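Setting Up the White Table — Our Project Report

By Carolina Bettencourt and Mitiku Moges

What we wanted to do

Our class got to pick a small design project, and we picked the tabletop layout. Sounds dull, I know! But we spent all of March arguing over where a few white pieces should go on a black table, so clearly it got to us. We wanted every piece easy to tell apart, even though they're all the same color. Printed square markers were Mitiku's idea, and I was a fan right away.
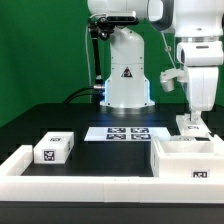 The pieces

We kept it simple: a flat board with four markers, a block, a low open tray, and a bigger box for the right side. The green backdrop behind it all was my pick (the gray one we tried first made everything look sad). We named the layout Kudomow after a long lunch, and the name stuck. 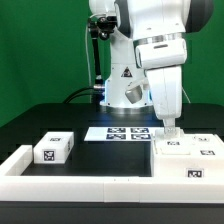 The large box on the right side of the table, with the green backdrop behind.

Getting the markers straight took way longer than making the pieces. I cut 17 of them on the first afternoon and threw out 13 — my scissors were awful and half the borders came out wavy. Laurinda Torres lent us a paper trimmer, and after that it went fast.

We also argued about the ledge on the right-hand unit. Mitiku wanted it lower, I wanted it left alone.

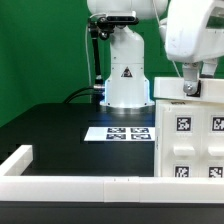
In the end we left it alone, mostly so we could move on to the block. I'm still happy with that choice, and he still isn't.

The block was my favorite part. It's plain white with a groove down the front, and I sanded it twice.
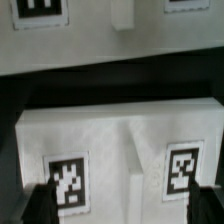

White block with its front groove, close up.

Next time I'd print the markers on thicker paper and start the sanding a lot earlier.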